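3장. 식탁 위에 식기 건조대 놓기

싱크대 옆에 자리가 있는 집은 이 장을 건너뛰고 4장(물때)으로 가십시오. 이 장은 조리대 폭이 도마 한 장과 같고, 남은 평면이라고는 둥근 식탁뿐인 집을 위한 것입니다. Fondero 건조대는 네모난 조리대를 생각하고 만든 물건이라 둥근 식탁에서는 조금 어색해합니다. 익숙해지는 쪽은 대개 사람입니다.

3.1 시작하기 전에

식탁을 비웁니다. 고지서, 반쯤 푼 퍼즐, 누가 두고 간 열쇠까지 모두 치우십시오. "잠깐 옆으로 밀어 두기"는 비운 것으로 치지 않습니다.
마른행주 2장과 얇은 수건 한 장을 준비합니다. 수건은 버려도 아깝지 않은 것으로 고르되, 선물 받은 것이라면 준 사람이 언제 오는지 확인하십시오.

주의: 원목 식탁에 젖은 건조대를 바로 올려놓지 마십시오. 물 자국은 이 설명서보다 오래 남습니다.

3.2 건조대 자리 잡기

1. 식탁 가장자리를 손으로 훑어 물기와 부스러기를 닦아 냅니다.
2. 건조대를 비스듬히 올려놓습니다. 식탁이 둥글면 어디에 맞춰도 나란해지지 않으니 자로 재는 수고는 아끼십시오.
3. 철사 고리 손잡이는 식탁 밖으로 나가도 됩니다. 다리는 모두 상판 위에 있어야 합니다.
4. 양쪽 끝을 번갈아 눌러 봅니다. 덜컹거리면 다리 밑을 확인합니다. 십중팔구 빵 부스러기입니다.
5. 사람이 지나다니는 쪽과 손잡이가 마주 보지 않게 돌립니다. 앞치마 끈이 걸리는 각도는 살아 보면 알게 됩니다.

참고: 상판 지름이 100cm에 못 미치면 건조대를 놓은 뒤 한 사람이 밥을 먹을 수 있습니다. 두 사람이 먹으려면 친해야 합니다.

3.3 수저통과 작은 물건

1. 철제 수저통은 건조대와 떨어뜨려 따로 세웁니다.
2. 손잡이가 긴 도구는 손잡이를 위로 꽂습니다. 기울어지는 것은 막을 수 없으므로 식탁 바깥쪽으로 기울게 두십시오. 안쪽으로 기울면 언젠가 국에 들어갑니다.
3. 작은 병은 수저통 옆에 한 개만 둡니다. 두 개가 되면 금세 여섯 개가 됩니다.
4. 칸막이 접시는 건조대 너머 끝에 둡니다. 칸에 무엇을 담을지는 이 설명서의 소관이 아닙니다.

3.4 그릇 올리기

1. 접시부터 물결 모양 홈에 한 장씩 세웁니다. 한 홈에 두 장을 끼우면 들어가기는 합니다. 나오지 않을 뿐입니다.
2. 큰 볼은 마지막입니다. 테두리를 단단히 잡고 옆으로 기울여 물을 뺀 다음 올립니다.
3. 볼은 안쪽이 아래로 가게 엎습니다. 바로 놓으면 다음 날 아침에 볼 하나 분량의 물을 발견합니다.
4. 600g이 넘는 냄비나 무쇠 팬은 올리지 않습니다. 그런 물건은 수건 위에서 말리십시오.
5. 볼을 올린 뒤 손을 떼고 잠시 지켜봅니다. 미끄러지면 반대쪽에 접시를 두어 장 더 세웁니다.

주의: 이미 가득 찬 건조대 위에 "딱 하나만 더" 쌓지 마십시오. 고객 상담 기록에서 가장 자주 나오는 표현입니다.

3.5 걷어 내기

마른 그릇은 식사 전에 찬장으로 옮깁니다. 건조대는 찬장이 아니지만 본인은 그렇게 믿는 경향이 있습니다. 치울 때는 그릇을 모두 내린 다음 양손으로 들어 옮기고, 아래쪽 상판을 마른행주로 닦습니다. 물받이를 기울인 채 거실을 가로지르는 경로는 권하지 않습니다.

수평이 끝내 맞지 않으면 부록의 140번 항목을 보십시오. 접은 종이를 괴라는 내용이 정중하게 적혀 있습니다.
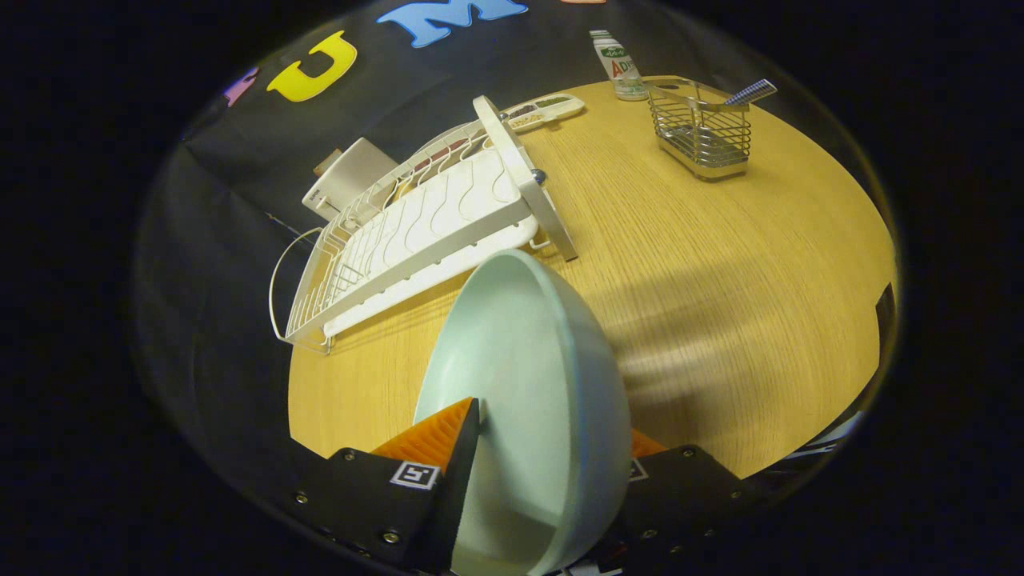

글 | Ludivine Hamel
Rukinmont 생활용품 설명서 편집실 · 6월 개정

큰 볼은 접시를 다 세우고 자리를 확인한 뒤에 들고 오십시오. 볼을 한 손에 든 채 다른 손으로 건조대를 정리하는 방법은 개정판에서 삭제했습니다. 이어지는 4장에서는 홈 사이에 낀 물때를 다룹니다. 칫솔을 한 개 준비하고, 현재 사용 중인 칫솔과 색이 다른지 확인하십시오.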